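19 Nov 2024
By the Bunting racket bench, Gritel Hall

Dear all,

Thank you for the nice question that came through over the weekend, and I am sorry it sat there for a couple of days without an answer. I wanted to sit down to it properly with a cup of tea, and then there was a racket on the stringing machine that would not behave itself, and you know how that goes. I am quoting the whole message so that people who get the digest don't have to scroll back for it.

> Hello everyone, I am fairly new to the Bunting list and very new to
> looking after my own rackets. I have always just played with whatever
> grip came on the handle. Mine is now shiny and slides around in my hand
> by the second game, so I bought overgrips, and now I'm nervous about
> putting one on. Three things I'd love help with. Do I take the old grip
> off first? Which end do I start from? And is there any sense in buying
> a bigger pack instead of singles? The shop in Cado had both, and I stood
> there for ages and came home with one single and a headache. I'm
> left-handed, if that matters. Thank you for being patient with me!

It does matter, and I am so glad you said so, because most of the help you'll find is written for right-handers and leaves you to work it out in the mirror.

First, the old grip. Leave it where it is, as long as it's sound. An overgrip is thin and is meant to sit on top of something with a bit of cushion to it. If the one underneath is crumbling, or has gone hard in patches, or there's a ridge you can feel with your thumb, then yes, peel it off and put a fresh base grip on before you do anything else. I have seen people put a third and a fourth overgrip on top of a dead base grip and then wonder why their handle feels like a rolling pin. (I have done this. It was a long winter.)

Second, which end. Start at the butt, the fat end, with the tapered tip of the tape. Nearly every overgrip I've used has one end cut to a slant, and that's the one you want at the bottom, so the first turn lies flat around the butt cap and doesn't make a lump. Give it one full turn on itself before you begin to climb. For a left-hander, hold the racket with the head pointing away from you and wind counterclockwise as you look at the butt end, which is the opposite of what I do on mine. Wound the usual way, the edges of the overlap face against your fingers and can start to lift. Plenty of left-handed players never bother and are perfectly happy, so if you forget halfway up, please don't undo it on my account.

Keep a gentle, steady pull on the tape the whole way. You want a little stretch. Overlap each turn by a few millimeters, a bit less if you like a thin handle, a bit more if you like something to squeeze. When you reach the cone, trim the end at an angle so it finishes level, and close it off with the little finishing strip. If you've lost the strip, electrical tape does fine, and I keep a roll of it in the Maltevik tin on the bench next to the good scissors. Please put the scissors back in the tin. They have been to the parking lot and back this fall.

One thing that catches out almost everyone on their first go is the film. There is usually a thin backing on the tape that has to come off before you wind, and when the whole thing is tightly coiled you may not spot it. Unroll the first few inches on a table and pick at the corner with a fingernail. I wound an entire handle with the film still on when I started, and played a match with it, and lost, and blamed the shuttles.

As to how you keep them, I'd say leave each one coiled up until you want it. Loose overgrips in a racket bag pick up every bit of fluff and sock lint in there. Red is my color, the brightest I can get, for the simple reason that I can find it at the bottom of a black bag. The red roll with its black printed band:

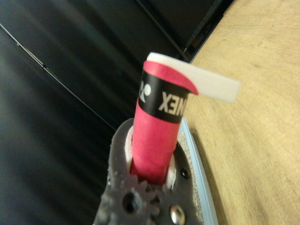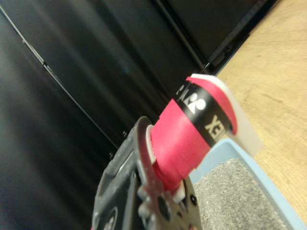 Now, your third question, the bigger pack. If you play once a week, buy singles and enjoy choosing the colors. If you play 2 nights or more, or you have warm hands like me, the pack will work out kinder on the purse over a season. I went back through the bench notebook, which I started when we moved over from the old Cado courts, and we've done 455 handles for members in that time, with 39 of them just since September. At that rate you stop being romantic about singles. We've put roughly 2000 yards of somebody's tape around somebody's fingers, or that's how it feels by the end of an evening.

How often to change is really up to your hand. When it goes shiny, or you notice you're gripping harder to keep hold, it's time. I change mine every few weeks and more often when the heating is up at Gritel. A light wipe with a dry cloth after you play helps, and so does leaving the bag unzipped overnight. Don't be tempted to wash an overgrip on the handle - the damp gets down into the base grip and it never seems to come right again.

If you would rather have company for the first one, bring the racket and your single along to the bench on any club night and we'll wind it together, left-handed, with no one hurrying you. I'm usually there before the nets go up. I'm also hoping to run a short grip evening in January for anyone who wants one, so if you'd come, reply to the list and tell me which nights are no good for you. Bring an old racket if you have one you don't mind practicing on. There are a few retired ones under the bench for those who don't.

Warm wishes to all, and good luck to the mixed pairs on Friday.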